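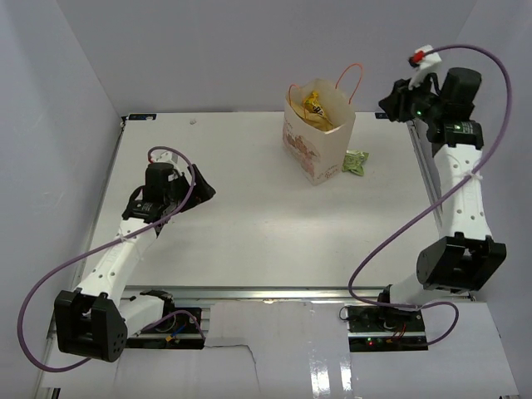
Lukden Bag Packing Project
Final report, Prorncombe robotics course
2025-11-21

1. Task

The goal was to have two arms move snack packets between the table and an open paper gift bag. Both arms are mounted on the near side of the tabletop and share the space over it. The bag is not fixed down, so any contact with the rim can turn it and change where the opening is.

2. Training data

Recording began in May. The data set holds 2,928 episodes, of which 936 were dropped during review. Most of the dropped episodes had one of two faults: the gripper closed on the crimped end of a packet and lost it, or a finger caught a cord handle. Episodes with a slow but clean grasp were kept.

We labeled each episode by bag angle and by which arm made the first grasp. Packet color was not labeled.

3. Control

The policy runs through Witer, our own scheduling script, which sends targets to both arms on one clock. An earlier version ran each arm on a separate clock and the wrists drifted out of step. Cable slack also had to be reset. With the purple cable tied too close to the wrist, the forearm could not reach the rear of the table without pulling on the connector.

4. Grasping

Flat packets are the hard case. The fingers have to come in low, and a shiny wrapper slides before it folds. We changed the approach angle 4 times before settling on one that meets the long edge first. Work at the bag is different: the gripper comes down over the opening with its fingers pointing at the interior, and the height of the rim sets the lower limit for the wrist. 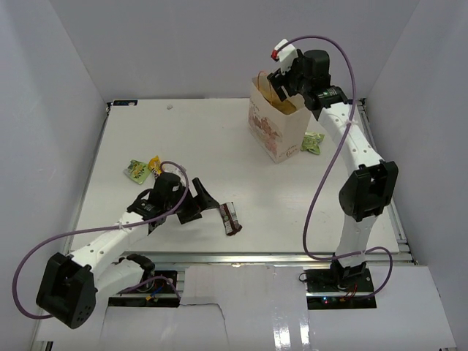
Bouchard, reading the draft, asked why the bag angle was not held constant for the first round of training, as that would have separated grasp errors from placement errors. We agree that this would have been a better order of work. The labels allow the split to be made afterward, but the fixed-angle group is small.

5. Remaining work

Retrain on the fixed-angle group alone. Add a check for contact with the handles. Move the cable tie positions into the setup sheet.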